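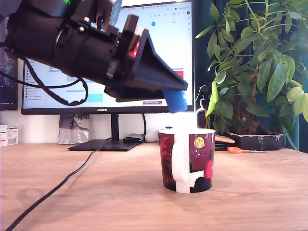

Tudur Parri schrieb unter den ersten Teil, bei geölten Platten bringe Abschleifen allein gar nichts, solange der alte Film nicht vorher angelöst werde; das Schleifmittel setze sich zu, und die Riefen sehe man erst nach dem Ölen. Dem ist für Platten mit wachshaltiger Pflege zuzustimmen. Für rein geölte Flächen ohne Wachsanteil gilt es nur eingeschränkt. Der Ablauf unten wurde entsprechend ergänzt (Abschnitt 3, Anlösen).

Schreibtischplatte aus Massivholz auffrischen, Teil 2: Öloberfläche erneuern

Letzte Änderung: 24. Dezember 2018
Kategorie: Werkstatt / Oberflächen

Übersicht
1. Geltungsbereich
2. Material
3. Prüfen und Anlösen
4. Flecken und Druckstellen
5. Schliff
6. Ölauftrag
7. Trocknung und Wiederinbetriebnahme
8. Fehlerbilder

1. Geltungsbereich

Die Anleitung gilt für massive Tischplatten mit Öl- oder Hartwachsöloberfläche. Für lackierte Platten gilt sie nicht. Furnierte Platten können sinngemäß behandelt werden, der Schliff beschränkt sich dann auf das Vlies; Schleifpapier entfällt.

Zur Unterscheidung von Lack und Öl einen Wassertropfen auf eine wenig benutzte Stelle setzen, am besten an der Hinterkante. Zieht der Tropfen nach einigen Minuten ein und dunkelt das Holz nach, ist die Fläche geölt und abgenutzt. Bleibt er stehen, kann es sich um Lack oder um eine intakte Öloberfläche handeln. In diesem Fall an der Unterseite mit einer Klinge schaben: Lack löst sich als heller, spröder Span, Öl schmiert oder ergibt reinen Holzstaub. Manche Hersteller behandeln Ober- und Unterseite verschieden. Im Zweifel zusätzlich an einer Kante schaben.

2. Material

Die Mengen beziehen sich auf eine Platte von 118 x 92 cm, einseitig, einschließlich Kanten.

Hartwachsöl, farblos, seidenmatt (verwendet: Horkura, kleines Gebinde)
Löser nach Angabe des Ölherstellers
Schleifpapier mittlerer und feiner Körnung
Schleifvlies Titex, fein
Handpad Lyimo mit Klettbelag
Schleifpapier Körnung 2000 für den Zwischenschliff
fusselfreie Baumwolltücher
Kunststoffspachtel, breit
Gefäß aus Metall mit dicht schließendem Deckel
Nitrilhandschuhe, Staubmaske

Das Öl vor Gebrauch gründlich aufrühren. Nicht schütteln, die Luftblasen stehen sonst lange im Material. Mattierungsmittel und Wachs sinken bei Lagerung ab, ein nicht aufgerührtes Gebinde liefert zu Beginn eine glänzende und am Ende eine stumpfe Fläche.

Bezug: Öl und Vlies lagen der Bestellung bei Rodumwood im Juni bei und wurden seitdem ungeöffnet gelagert. Angebrochene Gebinde, auf denen sich eine Haut gebildet hat, nicht mehr für Sichtflächen verwenden. Wer den Rest für eine Unterseite aufbrauchen will, hebt die Haut im Ganzen ab und siebt durch einen Lackfilter.

3. Prüfen und Anlösen

Platte vollständig abräumen. Monitorfüße, Kabelführungen und Tischklemmen abnehmen. Klemmen hinterlassen an der Kante häufig Druckstellen, siehe Abschnitt 4.

Fläche nebelfeucht mit einem Tropfen neutralem Reiniger wischen und trocknen lassen. Danach den Löser auf ein Tuch geben, nicht auf das Holz, und in Faserrichtung abreiben. Das Tuch nach jeder Bahn falten und eine saubere Seite benutzen. Der Vorgang ist beendet, wenn das Tuch keine Verfärbung mehr annimmt. Im Bereich der Handauflage sind in der Regel mehrere Durchgänge erforderlich, dort sitzt neben dem alten Wachs auch Hautfett.

Raum dabei lüften. Keine offene Flamme, kein eingeschalteter Heizlüfter.

Nach dem Anlösen muss der Löser restlos abgedunstet sein. Angabe des Herstellers beachten, bei niedriger Raumtemperatur verlängern.

4. Flecken und Druckstellen

Ränder von Gefäßen sind der häufigste Schaden auf Schreibtischen. Zu unterscheiden sind drei Arten.

Weiße Ringe: Feuchtigkeit im Wachsanteil der Oberfläche. Sie verschwinden meist schon beim Anlösen. Sonst mit dem Vlies und wenig Öl nacharbeiten.

Braune Ringe: Kaffee oder Tee, in die oberste Faserschicht eingezogen. Sie werden mit dem Schliff entfernt, bei offenporigen Hölzern bleibt unter Umständen ein Schatten in den Poren.

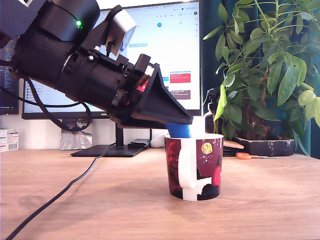 Kaffeebecher auf heller Holzplatte

Schwarzblaue Flecken: Reaktion von Eisen mit Gerbsäure, typisch für Eiche unter Metalldosen oder Stahlfüßen. Schleifen hilft hier nur bei geringer Tiefe. Tiefer sitzende Verfärbungen mit Oxalsäurelösung behandeln. Die Lösung ist gesundheitsschädlich, Handschuhe und Schutzbrille sind Pflicht. Immer die gesamte Fläche von Kante zu Kante einstreichen und nie nur den Fleck, andernfalls entsteht ein heller Hof. Nach der Einwirkzeit mit klarem Wasser mehrfach nachwaschen. Getrocknete Reste nicht trocken abschleifen, der Staub reizt stark.

Druckstellen ohne Faserbruch lassen sich dämpfen. Feuchtes Baumwolltuch auflegen, Bügeleisen auf mittlerer Stufe kurz aufsetzen, abheben, kontrollieren. Wiederholen, bis die Faser bündig steht. Gedämpfte Stellen über Nacht trocknen lassen und erst dann schleifen. Bei furnierten Platten entfällt das Verfahren, die Verleimung kann sich lösen.

Kerben mit durchtrennter Faser bleiben. Sie können mit Weichwachs gefüllt werden, jedoch erst nach der letzten Ölschicht.

5. Schliff

Mit der mittleren Körnung beginnen, mit der feinen abschließen. Keine Körnung überspringen. Immer in Faserrichtung und mit gleichmäßigem Druck; das Pad an den Kanten höchstens zur Hälfte überstehen lassen, sonst werden sie rund.

Zur Kontrolle die Fläche vor jeder Körnung mit dünnen Bleistiftlinien überziehen. Sind alle Linien verschwunden, ist der Durchgang vollständig. Streiflicht von der Seite zeigt Querriefen zuverlässiger als die Deckenleuchte.

Ein Exzenterschleifer ist zulässig, der letzte Durchgang erfolgt trotzdem von Hand. Für das Öl nicht feiner schleifen als vom Hersteller angegeben, zu dichte Flächen nehmen ungleichmäßig auf. Hirnholz an den Stirnkanten ist die Ausnahme: Dort eine Stufe feiner schleifen, es saugt stärker und würde sonst dunkler.

Danach absaugen, zuerst quer und dann längs zur Faser. Nebelfeucht abwischen, trocknen lassen, die aufgestellten Fasern 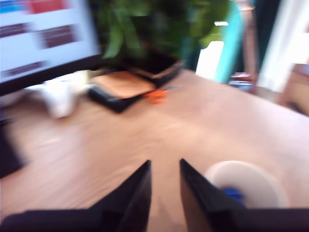
mit dem feinen Vlies ohne Druck abnehmen und nochmals absaugen. Druckluft ist ungeeignet, sie verteilt den Staub im Raum und treibt ihn in die Poren. Zwischen dem letzten Schliff und dem ersten Auftrag sollte nicht mehr als ein Tag liegen.

6. Ölauftrag

Material und Platte müssen Raumtemperatur haben. Öl in kleinen Mengen auf die Fläche geben und mit dem Kunststoffspachtel dünn ausziehen. Bahn für Bahn arbeiten, die Ansätze überlappen lassen. Die Kanten mit dem Tuch einreiben.

Während der Einwirkzeit matte Stellen nachversorgen. Danach den gesamten Überschuss mit einem trockenen Tuch abnehmen, bis die Fläche sich nicht mehr nass anfühlt. Nicht abgenommenes Öl bleibt klebrig und lässt sich nur mit Löser wieder entfernen.

Nach der Trocknung des ersten Auftrags mit Körnung 2000 von Hand und ohne Druck zwischenschleifen. Zwei bis drei Züge je Bahn genügen. Abstauben, zweiten Auftrag deutlich dünner ausführen. Für diesen Auftrag wird das Öl direkt mit dem Vlies einmassiert und sofort auspoliert.

Ein dritter Auftrag ist nur bei stark saugenden Hölzern sinnvoll. Die Unterseite erhält einen einfachen Auftrag, wenn die Oberseite mehr als zwei Schichten bekommen hat; ungleiche Feuchteaufnahme kann die Platte verziehen.

Achtung: Ölgetränkte Tücher und Vliese können sich selbst entzünden. Unmittelbar nach Gebrauch in Wasser tauchen und im geschlossenen Metallgefäß aufbewahren oder einzeln ausgebreitet im Freien trocknen. Keinesfalls zusammengeknüllt in den Abfall geben. Auch Schleifstaub der geölten Fläche fällt darunter, den Staubbeutel deshalb nach Arbeitsende leeren.

7. Trocknung und Wiederinbetriebnahme

Leicht belastbar ist die Fläche nach 48 Stunden. Bis zur vollständigen Aushärtung gilt:

kein stehendes Wasser, keine Reinigungsmittel
keine Schreibunterlage und keine Gummifüße auf der Fläche
Gefäße nur mit Untersetzer abstellen
Klemmen nur mit Zwischenlage aus Filz oder Kork

Gummi und weiches PVC können auch nach der Aushärtung Abdrücke hinterlassen. Bei Monitorfüßen daher dauerhaft Filz unterlegen.

Ist eine Stelle nach Ablauf der Zeit noch klebrig, zuerst Temperatur und Luftaustausch prüfen. In unbeheizten Räumen verlängert sich die Trocknung erheblich.

8. Fehlerbilder

Glänzende Inseln: Überschuss nicht abgenommen. Mit Vlies und wenig frischem Öl anlösen, sofort trockenreiben.

Wolkige Fläche: Löser nicht abgedunstet oder ungleichmäßig geschliffen. Trocknen lassen, Zwischenschliff, dünner Auftrag.

Raue Fläche nach dem ersten Auftrag: aufgestellte Fasern, kein Mangel. Wird durch den Zwischenschliff beseitigt.

Dunkle Querriefen: Fehler aus Abschnitt 5, mit Öl nicht zu beheben. Betroffene Bahn auf ganzer Länge neu schleifen.

Weißlicher Schleier: zu kaltes Material oder Feuchtigkeit im Holz. Platte in einen temperierten Raum bringen und einige Tage abwarten, vorher keine weiteren Maßnahmen.

Teil 3 behandelt die laufende Pflege und das partielle Nachölen der Handauflage.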